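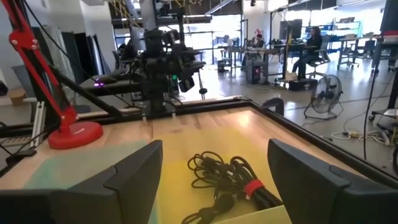 I've been making the same dairy-free scones for years and they've always come out a little flat, so when I got the chance to bug Maureen Holroyd about it, I said yes before I even knew where I was driving. (Marsden, as it happens, and I got lost.) Maureen bakes for Grosto, the little cafe with the green door, and she talks with her hands so much that I gave up on taking notes and just let my phone record. She likes everything strapped down and put away before flour comes out, and I am so not like that. My flour goes everywhere!

"You're fussing with the dough," she told me, maybe a minute after I'd described my method. "I can hear it. You knead it, don't you?" I do knead it. I thought you had to! "Five folds," she said. "Then leave it alone and go do the dishes."

We got onto fat next. I'd always melted my coconut oil, and she made a face like I'd stepped on her foot. She grates hers in cold, straight from the fridge, and uses oat milk with a spoonful of vinegar stirred in. "It looks awful for a bit. Let it look awful."

Her first batch ever was for a bake sale at Busness, and she says they were hard enough to hold a door. It took her three tries to get one she'd serve to her sister. These days the cafe goes through 200 on a good morning, plain and raisin, plus a lemon one she named Brirnelia after a great-aunt. I ate two of those while we talked (okay, and took one home).

I asked if she'd ever write a cookbook. "Who'd test it? You?" she said, and laughed for quite a while. Then she cut me a piece of cold oil to take with me, wrapped in wax paper, and told me to get it in the fridge before I did anything else. I'm making scones again tonight, five folds, hands off.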